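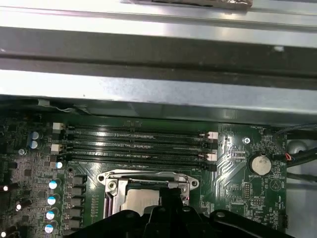
Quiénes somos

Trevidex es un taller especializado en geometría de dirección y suspensión para turismos y vehículos comerciales ligeros. El trabajo se concentra en alineación de dos y cuatro ruedas, corrección de caída y avance, sustitución de muelles y amortiguadores, instalación de suspensiones regulables y comprobación de holguras en vehículos con llantas o neumáticos de medidas distintas a las de serie.

No se realizan trabajos de chapa, pintura ni reparación interna de motor. La mecánica general se limita a las operaciones que afectan al tren de rodaje: brazos, rótulas, silentblocs, bieletas, copelas, rodamientos de buje, barras estabilizadoras y frenos.

Instalaciones

El taller principal está en Susdale, con acceso para vehículos de hasta 3,5 toneladas de masa máxima autorizada. La alineación se hace sobre un elevador de cuatro columnas con platos giratorios delanteros y placas deslizantes traseras. El elevador se nivela periódicamente y la tolerancia admitida entre apoyos queda anotada en el registro de mantenimiento. Un segundo puesto, con elevador de tijera, se reserva para desmontaje de conjuntos muelle-amortiguador y cambio de casquillos a prensa.

El punto de recogida de Grarkodia recibe llantas sueltas para revisión de alabeo y equilibrado, pero no dispone de elevador. Los vehículos completos deben llevarse siempre a Susdale.

Método de trabajo

Toda intervención sobre la geometría empieza con una inspección previa en elevador. Se comprueban juego de rótulas, estado de los silentblocs, holgura de rodamientos y presión y desgaste de los neumáticos. Si aparece una holgura fuera de tolerancia, la alineación se aplaza hasta que la pieza se sustituye. Alinear sobre una rótula gastada produce valores que no se mantienen, y el taller no emite informe en esas condiciones.

A continuación se mide la altura de carrocería en los cuatro pasos de rueda, desde el centro del buje hasta el borde de la aleta. El dato se anota antes y después del trabajo. En vehículos rebajados esta cota sirve también como referencia para visitas posteriores, ya que los muelles nuevos asientan durante los primeros kilómetros.

La medición inicial incluye convergencia individual y total, caída, avance, ángulo de empuje y, cuando el sistema lo permite, salida del pivote. El ajuste se hace siempre en el mismo orden: primero el eje trasero, después caída y avance delanteros, y por último la convergencia delantera con el volante centrado y bloqueado.

El cliente recibe los valores de entrada y de salida en la misma hoja. Si un ángulo no es regulable de origen y queda fuera del margen del fabricante, se indica de forma expresa junto con las opciones disponibles - tornillos excéntricos, copelas regulables o brazos ajustables - y sus límites.

Vehículos rebajados y medidas de rueda no originales

Una parte importante de las consultas se refiere a la combinación de altura, anchura de llanta, bombeo (ET) y separadores. El taller no da respuestas por teléfono del tipo «roza» o «no roza» a partir de la medida del neumático. La separación real depende de la caída, del perfil, de la anchura efectiva del neumático montado, del recorrido de suspensión y de la posición del forro del paso de rueda, que varía entre unidades del mismo modelo.

El procedimiento consiste en montar la rueda, retirar el muelle cuando el diseño lo permite y llevar la suspensión hasta el tope de compresión, en recto y con giro completo a ambos lados. Se mide la distancia a la aleta, al forro, al amortiguador y al brazo. En suspensiones donde no resulta práctico retirar el muelle se trabaja con lastre y se calcula el recorrido restante hasta el tope.

Como criterio interno, no se recurre a una caída negativa elevada para resolver un roce exterior en vehículos de uso diario. El desgaste del hombro interior es apreciable y suele acompañarse de una convergencia mal corregida. Se proponen antes un bombeo distinto, un separador de menor espesor o una altura superior.

Las modificaciones sujetas a legalización se identifican en el presupuesto. El taller entrega la documentación de las piezas y el certificado de montaje; la tramitación ante la estación de inspección corresponde al titular.

Utillaje propio

Para los trabajos repetitivos se emplean útiles diseñados internamente. El más utilizado es el Lundgren, un calibre de brazo articulado que se fija al buje y reproduce el contorno exterior de una rueda con anchura y bombeo variables. Permite comprobar holguras sin montar la llanta definitiva. El archivo de mediciones tomadas con este útil contiene 1401 fichas, clasificadas por modelo, eje y altura de carrocería.

Las fichas se usan como orientación al preparar un presupuesto. No sustituyen la medición sobre el vehículo.

Capacidad y plazos

El taller completa más de 400 alineaciones al año. Las de vehículos de serie se citan por franjas de dos horas. Los montajes de suspensión regulable ocupan el puesto una jornada completa e incluyen una revisión de altura y geometría tras el asentamiento de los muelles, sin coste adicional si se solicita dentro del plazo indicado en la factura.

En diciembre el puesto de prensa permanece cerrado por mantenimiento anual. Las alineaciones y el equilibrado siguen con el horario habitual.

Qué debe traer el cliente

Ficha técnica del vehículo, tuerca o llave antirrobo de las ruedas y, si hay piezas no originales, referencia del fabricante. El depósito debe estar al menos a la mitad y el maletero sin carga, salvo que el vehículo circule siempre con equipo fijo. En ese caso conviene avisar al pedir la cita.

Contacto y citas

Las citas se solicitan mediante el formulario de la web o en el mostrador de Susdale. Para consultas sobre holguras, indicar modelo y año, medida de llanta, bombeo, medida de neumático, espesor de separadores y altura actual desde el centro del buje. Las solicitudes sin estos datos se devuelven para completar.

Última revisión de esta página: 13 de abril de 2024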